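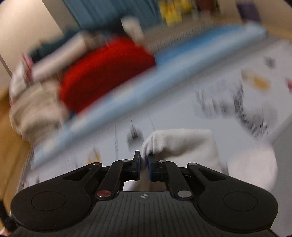 A black hand-held gripper, its two fingers closed on a light grey cloth.

Vibeke Holst keeps 1,000 flash cards in a shoebox and would like you to know that she regrets most of them. "I could say 'refrigerator' in Cantonese before I could say 'excuse me,'" she says. "I spent a month being rude near appliances."

Holst joined the Wednesday evening class at Dunach, a language school above a tire shop, after two years of studying alone with an app called Timard. The app had congratulated her daily. Her mother-in-law, Oi-ling Tam, had not.

The class is run by Chun-hung Cheng, a former high school chemistry teacher who bans word lists for the first term. Students get 30 phrases, all of them the sort of thing people say while doing something else: pass me that, hold on, is this yours, it's too hot. They say them while setting tables, folding towels and getting in each other's way. Grammar turns up later, once there is something to attach it to.

Cheng has no quarrel with vocabulary. He thinks a learner wants 3,000 words sooner or later, and is happy to discuss which ones until the lights go off downstairs. What bothers him is the order. "Adults arrive wanting to talk about politics," he says. "Fine. First ask me where the spoons are."

Tones are handled with the same lack of ceremony. One student hums a phrase, the others guess which one it was, and the guessing gets loud enough that the tire shop has complained. Po-yen Hsu, who grew up with Mandarin and expected a head start, says it got him through the first evening and then began charging interest.

By November, Holst was calling her mother-in-law on Sundays. The calls are short. Tam corrects her on nearly everything and has started saving up questions, mainly about what Holst is cooking and why. Last week they disagreed about ginger for ten minutes, all of it in Cantonese, and Holst lost.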